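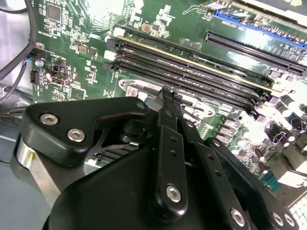

4. Setting up Prostport backups on an older desktop

The box promises "set it and forget it." Don't forget it. A backup you have never restored from is a guess.

1. Install Prostport from the account page. Decline the "cleanup" add-on. We have yet to see it speed up anything.
2. Choose your folders by hand. The automatic choice skips mail archives and says nothing about it.
3. Set the schedule to every 2 days. "Continuous" sounds better and mostly keeps an old disk busy. 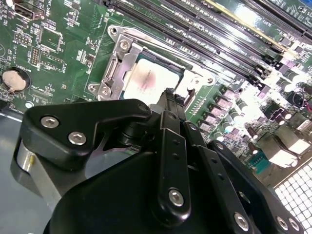
The first run is slow whatever the progress bar claims. Ours sat at 71 percent through lunch and then finished.

4. Open the log and look for the word "skipped." A green check mark only means the program reached the end.

CAUTION: Write the password on paper. Support cannot recover it, despite the friendly chat window. 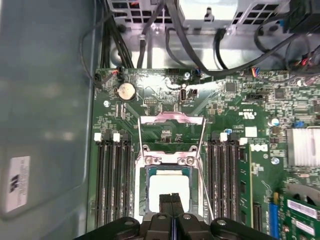
Can I keep the backup on a second partition of the same disk?
The program allows it, but a dead disk takes both copies. Use an external drive.

5. Restore one folder to a new location and open several files. Katia Gentile's test run listed 2,301 files as safe, and the photos would not open.
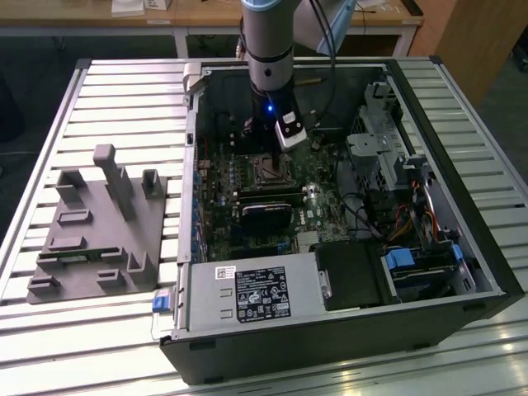
Fig. 4. Desktop tower on its side, case open.

NOTE: Repeat step 5 after every Prostport update, including the ones marked "minor."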